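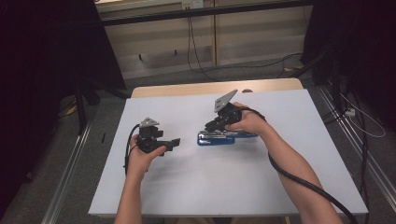 4 min read

Hand-held parallel gripper: one jaw leads the other, and the offset changes with how I hold it

Filed under: Robotics & Automation > Home builds > Linkages and joints
Last updated 7th March

I am building a matched pair of hand-held grippers at the Lulstead shared workshop, one for each hand. They are for recording hand motion that will later be played back on an arm I have at home, so I care about the jaw opening being repeatable more than I care about grip force.

The linkage is my own copy of the Chowdhury pattern. Printed black links on both sides of a metal center channel, brass threaded inserts at the pivots, shoulder screws through plain bushings. Squeezing the body moves a slider in the channel and the slider drives both sides at once. In CAD the two jaws are perfectly symmetrical.

On the bench they are not. Clamped in a vise, jaws pointing up, both sides meet on the centerline. In the hand, the left jaw arrives first and the right one catches up during the last part of the squeeze. If I rotate my wrist so the jaws point down, the order swaps. The right-hand unit is worse than the left-hand unit. It has the bigger top plate and the thicker feel in general, though the printed links came off the same plate of parts and I can't measure a difference between them with calipers.

What I have tried so far:

– Swapped the left and right links on one unit. The error did not follow the links.
– Backed off the pivot screws a quarter turn. Motion got smoother, error got larger.
– Tightened them again. Error got smaller, and the jaws stopped returning fully open.
– Grease in the channel. No change I could detect.
– Took the cable off completely. A small improvement on the right-hand unit, none on the left.

My test is picking up a stapler by its narrow end from a flat board. It is a decent test because a stapler pivots when one jaw touches early, so the error is obvious without any instruments. With jaws that closed together the thing should lift straight.

Is this play in the pivots, play in the slider, or the body flexing under my hand? I would like to know before I print another set. The inserts are from Ferent and they are not cheap in small bags.

– Divya Suvarna

Answers

Nobuhle Oosthuizen
Accepted answer

It is most likely the slider, with the pivots making it look worse than it is. Your own tests already point there.

If pivot play were the main cause, swapping links side to side would have changed something, even slightly, as no two bores print the same. It didn't. And if only the body were flexing, the jaw order would depend on grip but would not swap when you turn the jaws over. A swap with gravity means something with mass is falling to one side of its clearance. In this layout the slider is the part that can do that. When it yaws in the channel, one side of the linkage gets driven a little ahead of the other, and the link ratio multiplies it by the time it reaches the jaws.

How to confirm it, in order of effort:

1. Clamp the body. Hold the jaws half closed with a rubber band. Push sideways on the slider with a toothpick and watch the tips. If the tips shift as a pair, that is slider yaw. If only one tip moves, look at the pivots on that side.

2. Pull the slider and measure its bearing length against its width. For a slider pushed off center, which a hand always does, I want the length at least one and a half times the width. I built mine with a 13 mm slider in a channel nearly as wide and it rocked like a bad drawer. Going to 20 mm long fixed most of it.

3. Mark the sides of the slider with a felt pen, cycle it a few dozen times and look at the wear. Ink gone at two diagonal corners means yaw. Ink gone evenly along one side means it is straight but pushed over.

For the fix, lengthen the slider first. If there is no room to do that, put a strip of thin UHMW tape on one side only and leave the other side as bare metal against the plastic. Tape on both sides tends to bind when the room warms up.

On the screws: a shoulder screw should bottom out on its own shoulder, and the link should still turn freely. If a quarter turn changes how the joint feels, the shoulder is shorter than the link is thick and you are clamping plastic. Either sand the link or add a shim under the shoulder. Your "jaws stopped returning" result is that exact fault. Once it is right, the screw torque stops mattering and you can use threadlocker.

Check the inserts as well. Heat-set inserts that went in slightly tilted will pass a caliper check every time. Run a long screw into each one and sight along the row. I rejected four from my first set that way. A tilted insert at a base pivot does more harm than one near the jaws, for the obvious reason of distance.

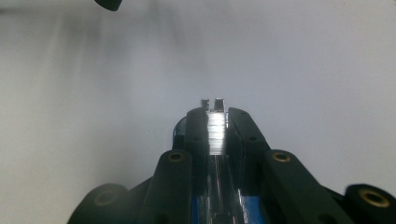
Can I correct the offset in software and leave the mechanism alone?

Only the part that repeats. A fixed offset between the two sides can be measured and subtracted, but an offset that moves with wrist angle would need a second sensor to track it, and by then a longer slider is less work.

I should add something about the cable. You saw a small gain on one unit with it removed. A thick cable that leaves the body and lies over the back of the hand puts a steady side load on whatever it is fastened to. Fasten it to the body, well behind the slider, and leave a loose bend before it reaches your forearm. Don't anchor it to the top plate. The plate is a lever and the larger one is a longer lever.

Edit: Divya asked by message what clearance I run. I can't give a number that transfers between printers. Print the slider tight, then scrape it until it falls under its own weight with the channel held vertical and dry. Stop there.

gantry_left

I had this on an older build and just replaced the printed slider with a linear rail carriage. Cost more, weighed more, never thought about it again. You would have to redo the body. Also check that the jaws themselves are the same length, I spent two evenings once on a linkage that was fine.

flatwasher

Disagree a bit with the accepted answer on the body. Printed bodies do flex, especially if the layers run across the grip, and you can get a swap on inversion from that alone because people hold the thing differently upside down. At the Clolinach space we had a body that opened up at the split line every time it was squeezed hard, and the channel opened with it. Two cross screws and a stiffener plate under the channel sorted it.

Easy to tell apart: turn the clamped unit over, vise and all, with no hand on the body. Pull the slider with a string. If the order still swaps it is not flex.

I would also not trust any result until the bushings have run in. Ours drifted for a good while and settled somewhere before 1000 cycles. Measure, run it, measure again.

Comments on this question

Divya Suvarna
Did the string test from flatwasher's answer. Order still swaps with nobody touching the body, so slider. Ink came off two diagonal corners on the right-hand unit and hardly at all on the left. The slider on both is shorter than it is wide. I had drawn it that way to clear a screw head that isn't in the design anymore.

Nobuhle Oosthuizen
Then lengthen it toward the grip end, so you don't lose travel at the jaw end. Check that it clears the rear pivot heads when fully open.

Divya Suvarna
Printed one longer slider for the right-hand unit, scraped to fit. The stapler lifts level with the jaws pointing down. With the jaws sideways there is still a slight lead on the lower one, small enough that I have to look for it. One insert at the base was tilted, so that link is being redone before I touch anything else. Accepting the slider answer.

flatwasher
What infill on the link you are redoing?

Divya Suvarna
Solid around the bores, whatever the slicer gives me elsewhere.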